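3.2 Setting Up and Maintaining the Scooping Cell

Most of what we learned in this project, we learned with a hex key in one hand. The Lendine cell is a single arm at a single table, and it is a joy to work with once it is set up well, so we describe the setup in more detail than is usual. Readers who want only the learning results can skip to Section 4, but we hope they won't!

The arm is bolted to a steel plate beside the table and reaches in from the side. We tried it first at the far edge, facing the operator, and lost a good part of the reachable area to elbow positions that brought the forearm too close to the surface. Moving the base to the side fixed this in one afternoon. The gripper is the stock two-finger model with its original housing. We replaced only the finger pads, which are now a softer rubber cut by Sajib Siddiqui from sheet stock. The old pads held a spoon handle firmly in the middle of its travel but let it roll when the bowl of the spoon met resistance, and a spoon that has rolled a few degrees spills most of what it picked up. With the new pads the handle stays where it was gripped, and the difference was plain from the very first run.

Cabling deserves a paragraph of its own. The sensor wires run on the outside of the wrist, where we can reach them. An earlier layout passed them through a sleeve, and it looked much tidier, but every fault meant taking the sleeve off, finding the bad wire, and putting everything back. With the wires exposed, a loose connector is found by eye and pushed home with a fingertip. The price is that they need slack, and the right amount of slack is surprisingly hard to judge. Too little and the wrist pulls on the connectors at full rotation; too much and a loop can catch on the table edge. We settled on a simple test: rotate the wrist to both limits at low speed, with a hand on the stop button, and watch the loop nearest the gripper. This test is repeated after any work on the wrist, however small.

The base cable gave us the only serious failure of the study. It had been rubbing against a corner of the mounting plate, and in November the arm began to drop out of its ready state in the middle of long reaches. The fault log blamed the joint encoder. We swapped the encoder, and then we swapped the controller board, and the dropouts went on. The cause came to light when the arm was parked and someone happened to lean on the cable. The corner of the plate has since been filed round, and the cable now hangs with a free drop down the side. The cell has completed 721 runs since that repair without a single dropout, and we are still delighted by it.

Table setup is deliberately loose. The scooping task needs a bowl of rice, a spoon and a plate, but we keep other everyday things on the table as well, in the manner of the Gunawardena protocol, so that the planner never gets used to a clean surface (Figure 2). The cloth is there to cut down glare and to stop the plate from sliding when it is touched.
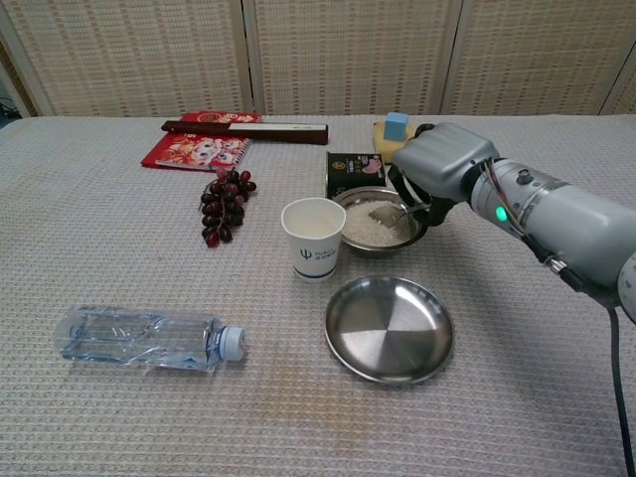 Figure 2. The cell during a scooping run, with the spoon held in the gripper over the rice bowl. The wrist wiring and the green indicator are visible on the arm.

Rice turned out to be an excellent material for checking the health of the machine. It flows, it piles up, and it shows small errors at once. When the wrist offset has drifted by as little as 2 mm, the spoon starts to drag on the bowl wall, and the force trace picks up a ripple that anyone on the team can now spot from across the room. We therefore run five scoops at the start of each session and compare the traces with the reference set recorded on 23 May 2018. If the ripple is there, the tool offset is measured again before any data are kept.

Grains do get everywhere, of course. We brush out the finger joints at the end of a session and open the gripper housing every 2,000 cycles to clear whatever has worked its way in. The Tunevley group, running a similar arm with dry lentils, uses compressed air for this job. We did the same for a while and found grains blown deeper into the linkage, so we went back to a paintbrush and a small vacuum nozzle. The housing screws are tightened by hand in a cross pattern, and the slow wrist rotation test follows before the arm is returned to normal speed.

The spare parts list and the Soltow mounting plate drawing, with the rounded corner, are given in the appendix.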